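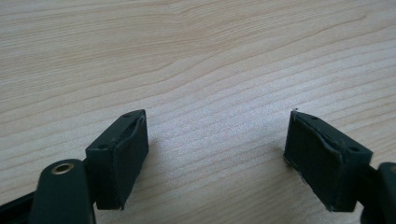

Gripper unit 2, Ruddock station – width reading drifts mid session. Started the Findska batch, 400 demos planned, got 200 in before the logger began flagging bad open/close values. Opened the jaws all the way over bare table and re-zeroed, reading still 12 off. Right pad has pale scuffs low down and a tiny light fleck or frayed bit at the tip, left one is wrinkled along the top edge. Dont know yet if pads are the cause.

Tried: restart, new cable, recalibrate x2. No change.

Moved remaining demos to the Flindham unit – fine so far. Last stretch of the 200 tagged suspect, pls keep out of trainning until checked.

Need: new pad pair, both sides. Assigned to Catrin Phillips. Status open.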